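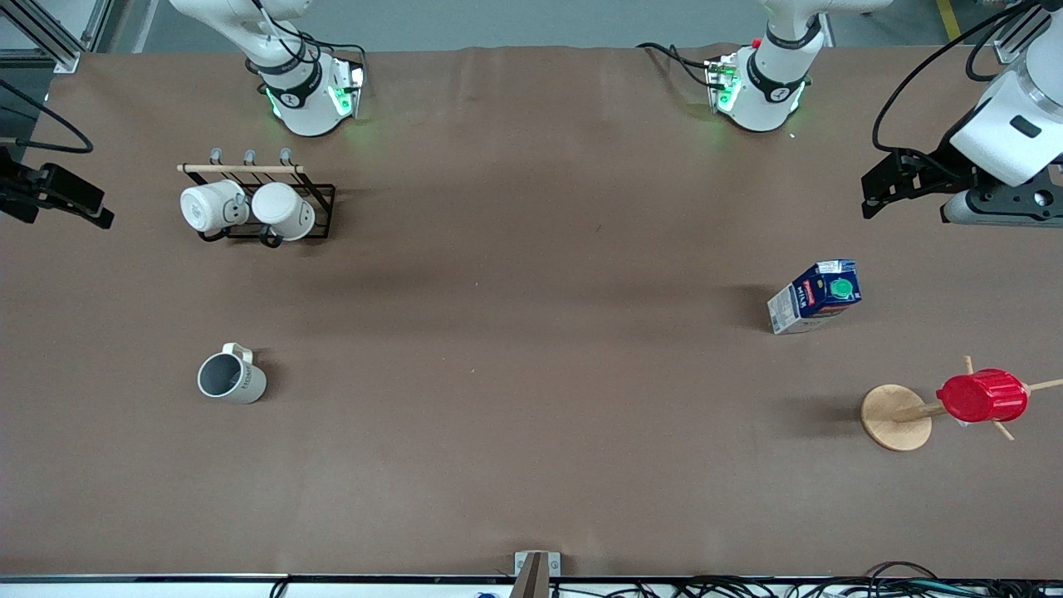 Vivby Oral History Project
Progress report to the Seneviratne Fund
September 18, 2021

Since July we have recorded six more interviews, which is two more than promised and one more than our recorder's batteries were prepared for. Transcription is going slower. A retired ferry mechanic talks faster than any of us can type, and he does it in two dialects.

The archive now holds 1,481 pages of transcript, all of them backed up at the Vadell library. Indexing is done through the letter J, where we met the Jerkau family and their five competing accounts of the 1962 flood. We are keeping all five. The Jerkaus have each asked us to keep one.

Spending is on budget apart from postage, which went over after we mailed release forms to people who then walked over to hand them back in person.

Still to do: finish the index, check place names against the parish map, and get a signed release from the ferry mechanic, who wants to read his transcript first and has misplaced his glasses. We do not need more money this period. We would take an extension on the index if one were offered.

Haris Jadoon
Project coordinator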